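Seasonal Path Wardens, Janungate Country Park

We are looking for two path wardens to work on the Janungate trails from February until the end of October. The park covers 849 hectares of woodland and moor, with 62 kilometres of marked walking routes.

You will walk a set section each day, clear fallen branches, repaint waymarks and report damage to bridges and stiles. At weekends you will also spend time at the Jultholm car park, helping visitors choose a route that suits them. 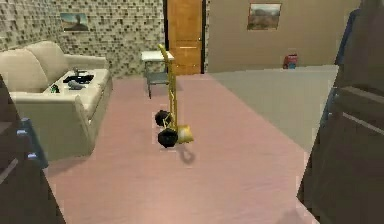

The post is 30 hours a week, including every other Saturday. You need to be a confident walker in all weathers and able to read a map. A driving licence is useful but not required. Boots, waterproofs and hand tools are provided, and first aid training is paid for.

A shared room near the Jultholm entrance can be rented for the season. Please say when you apply if you would like one.

Send a CV and a short letter to Umut Saraç, Trails Manager, at the Janungate park office. Closing date: 2023-07-14. Interviews will be held at the park and include a short walk.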